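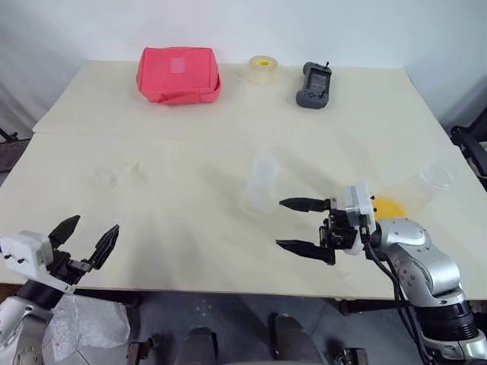 Zarkport, September 2026

Audio restoration workshop, notebook entry. Transfer of the Loren concert reels, second session.

The two remaining reels of the Loren farewell concert were transferred this morning by Thoa Ung and the undersigned. Reel 3133 played through without interruption. Reel 348 shed oxide during the opening ballad and was stopped, cleaned and restarted from the leader. Both passes have been kept. The second is to be treated as the master until Mr. Guerra has compared them.

The lead vocal on 348 is noticeably sharp against the studio album. Mr. Sundqvist attributes this to the tape machine used at the hall. The undersigned is less certain — the applause between songs sounds natural at the present speed, and Loren was known to raise the key of her older hits on stage. No pitch correction is to be applied before the band's keyboard player, Mounir Belkadi, has been consulted.

A narrow peak near 4000 Hz is present in every song with the full horn section. It was left alone in the archive copy. A gentle cut may be tried on the listening copy only.

The track list supplied by Weketti omits the medley before the encore. The singles in it run together without a pause, and separate publishing credits will be needed for each. Abdelilah Alaoui has written to the label on this point; his first letter, sent in April, received no reply.

Outstanding: comparison of the two passes of 348; spelling of the backing singers' names; return of the empty Lindqvist boxes to the store.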